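Are wooden blocks worth keeping?

I have been suspicious of wooden blocks for years. They sit in the same category as educational flash cards and baby shoes, things adults buy because they look right on a shelf. So when my friend Mayu Kobori wrote to say she was clearing out and would I like a set, I said yes mainly out of politeness, and then spent a good part of December wondering whether to pass them straight on.

The claims made for blocks are enormous. Geometry, patience, spatial thinking, a future in architecture. I went looking for somebody who would tell me plainly what a child does with one, and got a lot of paragraphs about imagination. Brijesh Pant, whose kids are older than mine, was more use. His answer was that they carry them around in a bag for 3 months and then build a garage.

Fine. I tipped them out to see what we were dealing with. 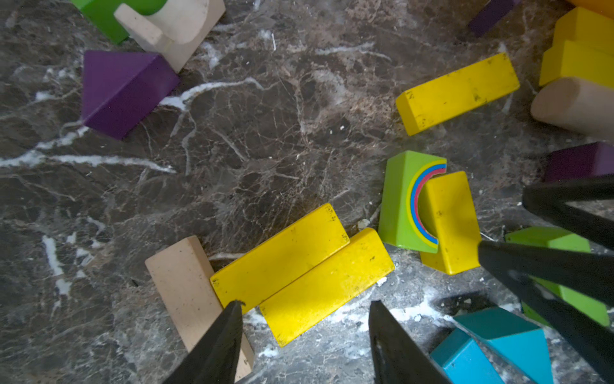

Green, purple, yellow and plain, on the brown marble.

First complaint: the paint. Yellow shows everything. The long yellow piece has dark scuffs and little specks all over it, and the yellow arch isn't much better. I tried a damp cloth on the long one and gave up after a couple of minutes. The plain wood has a few light scuffs too, but there they look like wood that has been used, and I can live with that. If I were buying new (I'm not) I would get the unpainted kind and save the difference.

Second complaint: the rainbow. Somebody decided a lime green block needed a rainbow painted around its arch. I don't see what it adds. It can only be one thing, a rainbow, whereas the plain cream arch has already been a bridge, a hat and a phone in our house. My daughter likes the rainbow one best, naturally, so take my opinion for what it's worth.

I'll give the simple rectangles their due. They are dull to look at and they get used for everything. Roads, beds, fences, the long wall of a place called Skellalton that I am not allowed to ask questions about. 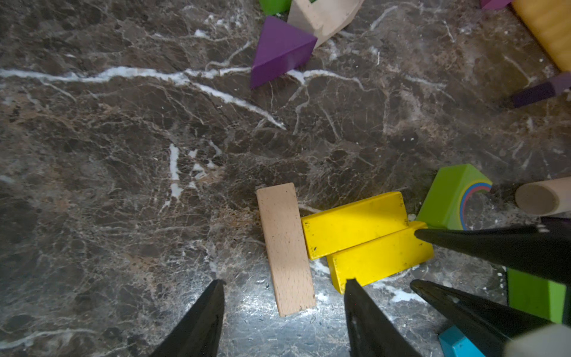 The dull ones. Plain wood next to two yellow, with the rainbow behind.

The cylinder is another matter. It rolls, and on a hard surface it rolls well. I know where it goes (under the stove) and I know who gets down on the floor for it.

Then there's storage. I'd seen people recommend cotton sacks, crates with rope handles, even a shelf with a cut-out for each shape, which I refuse to believe any family has kept up past the first evening. Raimonds Kuusk swears by a lidded box. We tried a sack for 2 weeks and every game began with the entire lot being dumped on the floor to find one triangle.

So now it's a plastic tub. Orangey yellow, rounded corners, a rolled rim, no lid. It wipes clean, which is more than I can say for the blocks.

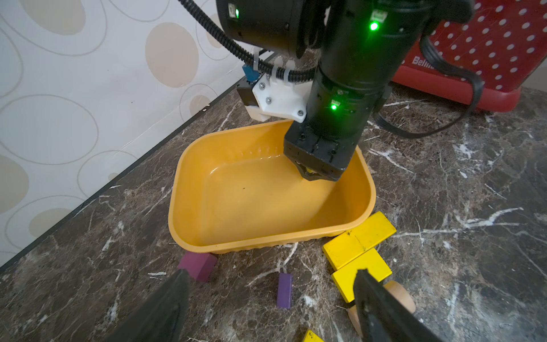
The tub, with the purple and yellow ones beside it.

Does putting them away teach sorting? I doubt it. We have tried purple first, then yellow, and what it mostly teaches is that the last block is always somebody else's job. Still, a wide tub takes almost 20 minutes of argument out of the evening compared with the sack, and I would rather have that than the geometry.

I haven't told Mayu whether we're keeping them. My daughter seems to think it's settled. I am still not convinced about the rainbow.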